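Search this newsletter
Enter keywords
Go

Tableware inventory: bowls, kettle and steamer

The kitchen stock list now runs to 1,616 entries, of which 266 are tableware. This month's check covered the bowls and the two stovetop vessels, set out on the checked cloth and sorted by material before shelving.
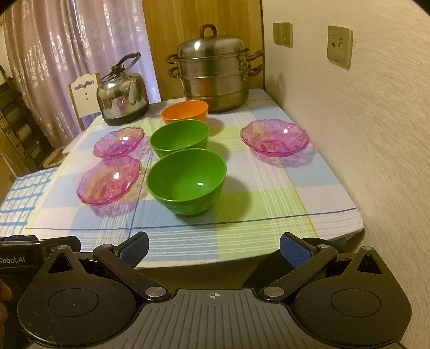 Solid-colored bowls in a row, translucent pink dishes to either side.

The green bowls share one form: smooth rim, deep tapering sides, narrow base. They are entered as a pair under a single number. The orange bowl has its own line. Impi Kuusisto has asked that solid colors be stacked by diameter, largest at the bottom, with no more than one color per stack.

The pink dishes are listed separately. All have scalloped rims and relief patterning, and they do not nest cleanly with the smooth bowls. Store them singly on the Clundley shelf with a paper liner under each. Oval and round pieces go in different rows. When checking for chips, hold the rim against a light background and turn the dish a full circle; a nick is easy to miss in a wavy edge.

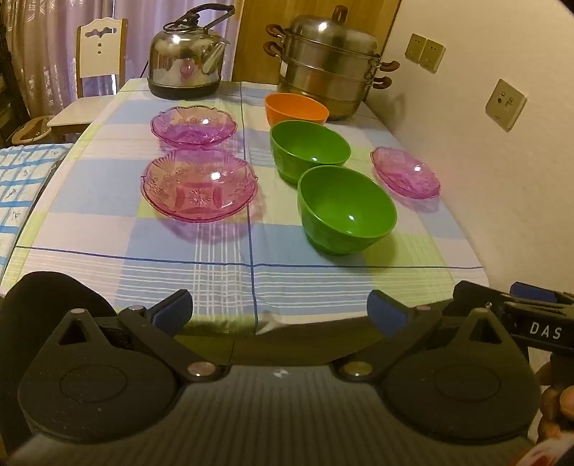 Kettle and tiered steamer at the back of the table.

The kettle and steamer stay on the lower rack. Steamer tiers are to be put away assembled, lid on, with the wooden side handles aligned. Check the handle screws for play and dry the wood before storage. Descale the kettle every 2 months and note the date in the Gavley binder.

Corrections to the list go to Hertta Väisänen before the end of March. Please quote the entry number and the shelf.

Last updated: March, 4:15 p.m.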